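4.2 Template comments and the moderation queue

The comments in the Letcombe sample were collected from the moderation queues of 53 hobby blogs before any owner had approved or deleted them. Queues were exported as plain text together with the submitted name, the linked address, the post title and the time of submission. Comments posted by the blog owners themselves were removed. The remaining set holds 1,277 comments, and all results in this section refer to it.

We call a comment a template comment when its wording can be explained by a fixed pattern with replaceable slots. The slots hold synonyms in most cases ("great", "wonderful", "superb") and sometimes whole clauses. A template comment may praise the post, ask how the blog is hosted, or report a display problem in a certain browser. The post itself is rarely named. When it is, the title has usually been copied with its capital letters intact, which makes such cases easy to find by direct string matching.

Labeling was done in batches of 20. Two annotators, Pei-shan Yu and Blair Shearer, read each batch separately with the linked address hidden. The address was hidden so that the label would depend on the text alone. After both had finished, the address was shown and a second label was recorded. The first and second labels differ for 51 comments, almost all of them short thanks of a kind that a real reader might also leave.

Figure 6. Humanoid robot standing at a white table, with one arm extended over a wicker basket. 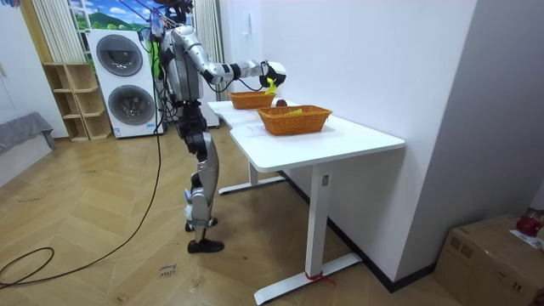 Matching was carried out with Brakila, which splits each comment into overlapping runs of words and compares the runs across the whole sample. A run of five words was used. Shorter runs joined comments that shared only a stock phrase, such as an opening greeting. Longer runs failed to join comments from the same template when the slots stood close together. Punctuation was dropped before comparison, but spelling was left as submitted, as misspellings inside the fixed part of a template turned out to be a strong sign of common origin.

Two sources of error need to be noted. The first is quotation. Some blog owners answer a template comment by quoting it, and later readers quote the answer, so that a fixed pattern appears in text written by hand. Quoted passages were removed where the blog software had marked them. Unmarked quotations were left in place, and we have no reliable count of them. The second source is translation. A template that has passed through automatic translation and back keeps its order of ideas but loses most of its five-word runs. Such comments fall outside every cluster and are treated here as single comments, whatever their label.

Clusters were then compared with the filter settings on each blog. Letcombe offers three settings: open, held for review, and closed to comments with a link. Blogs on the first setting received template comments on old posts as well as new ones. On the second setting, old posts dominate. We read this with caution. A held comment never appears on the page, and a sender who checks the page for results would see none, but our data contain no record of such checks.

The same procedure was run on the MacAulay set, which was gathered in June from blogs that require an account before posting. Clusters in that set are smaller and contain fewer praise templates. Questions about hosting and page layout make up a larger part. The linked address is often missing from the comment body and placed in the account profile instead, where a filter that reads only the body will not find it. For this reason the profile field was added to the export, and the Letcombe queues were exported a second time in the same format.

A draft of this section was circulated before the final labels were fixed. Most of the replies concerned the definition of a template and the choice to leave short thanks in the sample.
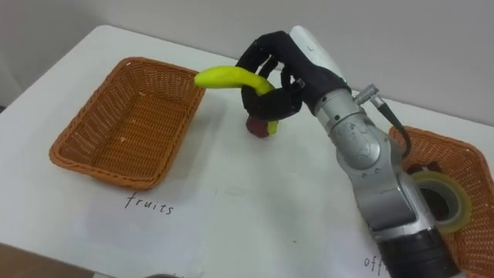 Feng-yi Lo objected that the five-word run favors long comments, and that a template with many slots and few fixed words would pass through unseen. A fairer test, in Lo's view, would generate comments from known templates and measure how many of them Brakila joins.

We accept the objection for templates of under two sentences. A test of the kind proposed was run with templates recovered from the Jukach archive, in which the slot markers had been left in the submitted text by mistake. Long templates were joined in nearly all cases. Short ones were often split into several clusters, each built around one choice of synonym. The number of clusters reported for the Letcombe sample should therefore be read as an upper limit on the number of joined templates, and the labels of single comments do not depend on it. Section 4.3 applies the same labels to the timing data.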